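3.2 Gear pairs and the noise floor of small drives 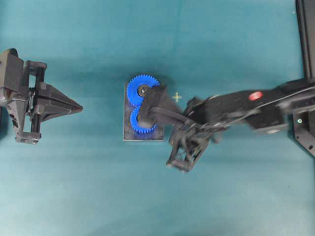 Figure 2. Two meshing plastic spur gears on a base plate.

The question raised in Section 2 was whether the noise of a small molded gear pair can be predicted from tooth geometry alone, or whether the material has to enter the model. Earlier work on steel gears treats the tooth as nearly rigid and puts most of the sound down to transmission error, meaning the small difference between where the driven gear is and where it should be. For plastic gears this assumption is weak. The teeth bend under load, the next pair comes into contact early, and the load is shared in a way that the drawing does not show.

We used the contact model of Vasiliauskas with one change. The original version holds the stiffness of the tooth constant through the mesh cycle. In our version the stiffness falls as the contact point moves toward the tip, and it also depends on the temperature of the tooth body. The second term matters in closed housings, where heat builds up over a long run and the teeth become softer. In open test stands it can be dropped without much effect on the result.

All gear pairs in the study are spur gears of the kind shown in Figure 2, with parallel shafts and straight teeth. Helical gears were left out. They run more quietly, but they also push the shaft sideways, and the bearings in low-cost drives are often not made to take that load. Pairs were taken from 6 production batches supplied by Bendico and were run without grease at a room temperature of 25 degrees Celsius. Driving speed was held at 2000 revolutions per minute in every run. Each pair was run in before recording, and the same two microphones were used for the whole series.

Batch differences were larger than expected. Pairs from the same mold but different batches differed more in sound level than pairs from different molds within one batch. We put this down to shrinkage during cooling, which changes the tooth spacing slightly and leaves a small runout at the bore. Runout shows up in the spectrum as sidebands on either side of the mesh frequency - spaced at the shaft rate - and these were present in the noisier batches. The Peltier correction, which removes runout from the signal before the transmission error is computed, brought the batches closer together but did not remove the difference.

Center distance had a smaller effect than tooth spacing within the range tested. Setting the shafts slightly too far apart increased the rattle at light load, as others have found, and had little influence once the load was high enough to keep the tooth flanks in contact. Setting them too close raised both the noise and the wear. Reda Abdelaziz repeated the close setting on the Tudevo stand with a fresh set of pairs and found the same order of results, although the levels were lower overall because the stand has a heavier base.

Wear is not included in the model at this stage. Its effect on the mesh stiffness is treated separately in Section 4.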